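Yard and Household Chores Program: Progress Report to Our Supporters

Dear friends of the program,

Thank you, first of all, for your patience over the winter, and for the many kind notes that came with the last round of support. We promised you an account of the outdoor work as soon as there was something worth telling, and there is quite a lot of it, so please get yourself a cup of coffee before you begin. 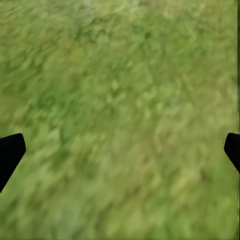
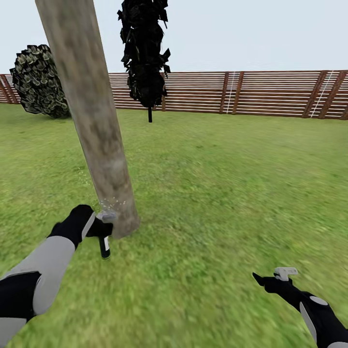 From the simulated yard: lawn in both views, and in the second one the left gripper's tool against the tree trunk.

Surnville, Thursday, March 12, 2020

When we wrote our proposal, we put one plain question at the top of the first page: can a machine with two arms do the ordinary chores that people around here keep putting off? We meant the dishes and the laundry and the sweeping up at the back of the store, and we meant the yard as well. Many of you told us the yard was the part you cared about most (we had several long letters on the subject of hedges!), and so that is where the bulk of the winter went.

The short answer is that the machine can do pieces of these chores, some of them rather nicely, and that it can't yet be left alone with any of them. The long answer takes up the rest of this report.

The yard work

All of the yard work so far has been done in simulation. The project, which we call Flokosis in the office and on the invoices, has its own simulated yard with a lawn, a slat fence, a shrub and a couple of trees, and the arms can be sent out into it at any hour without anybody needing a coat. We ran 119 sessions there in this reporting period. Each session gives the arms one small job, such as bringing a tool up to the trunk of a tree and holding it there, or crossing the lawn and stopping at a given spot, and afterward one of us sits down and goes through the recording.

Reaching for the trunk is the job we are happiest with. A tree is a forgiving thing to aim at, being large and standing still, and the left arm now gets its tool to the bark on most tries without swinging wide first. We had a bad stretch in the winter when it would come in much too fast and stop hard, and a good deal of your money went, in the form of our time, into teaching it to slow down over the last little bit. The right arm is behind the left. It has had fewer sessions, and when both arms are carrying something it tends to wait too long for its turn, which makes a simple job feel like a very polite dinner party.

Open lawn has been harder than any of us guessed. A person looks at grass and knows without thinking how far off it is, but to the machine one stretch of green is very much like the next, and with no fence or tree in view it loses its sense of where it has got to. We have tried 2 ways of helping it. The first was to have it look up and find the fence every so often, and this works well but is slow. The second was to have it keep a running tally of its own movements, which is quick and drifts off to one side over a long crossing. We are now using the two together, and the early sessions are encouraging, though we would like to see a good many more before we put a number in front of you.

The simulated grass is also softer and blurrier than real grass, and that matters more for some chores than for others. For getting to a tree it makes little difference. For raking, or for finding a dropped glove, we expect to need better ground, and we have asked our partners at Štefanec, who built the yard for us, what a finer lawn would cost. Their estimate will come to you separately.

Indoors, and at the store

The household side moved more slowly, as we had warned you it would. In the simulated kitchen the arms can set a cup on a shelf and take it down again. Towels remain a trial. Folding a hand towel in half goes well enough, and folding it the second time usually ends with a corner tucked somewhere it shouldn't be.

The hardware store in Stallitz was good enough to let us spend 3 mornings watching the staff open up, and we came home with pages and pages of notes. We learned that restocking a low shelf is mostly a matter of moving what is already on it, and that a good clerk does this with one hand while reading a label in the other. Our arms have nothing like that skill. What they might manage before long is the sweeping, which is the same long back-and-forth as the lawn, and which the staff all said they would give up gladly.

What has gone wrong

We lost most of a week to a software update that left the arms facing the wrong way at the start of each session. A batch of recordings was saved without its notes and had to be gone through again from the beginning, which was tedious, and we have since changed how the notes are kept. We also spent longer than we should have on a hedge-trimming trial that we finally set aside. The arms could get to the shrub, but the leaves in the simulation don't fall when they are cut, so there was no fair way to judge the result.

Money and time

Spending is within the budget you approved. The computing line is a little under, the staff line is a little over, and we would like your permission to move the difference from the one to the other. No new money is asked for in this period.

Plans for April

We mean to give the right arm its fair share of sessions, to finish the comparison on the open lawn, and to start the sweeping job in a simulated stockroom laid out like the one in Stallitz. If the sweeping goes tolerably well, we will write up what it would take to try it on a real floor, with a person standing by the whole time, and send that to you for comment before anything is ordered.

You are always welcome to come by the Surnville office and watch a session. Afternoons are best, and the parking behind the building is free.

With warm thanks from all of us,

The Flokosis project team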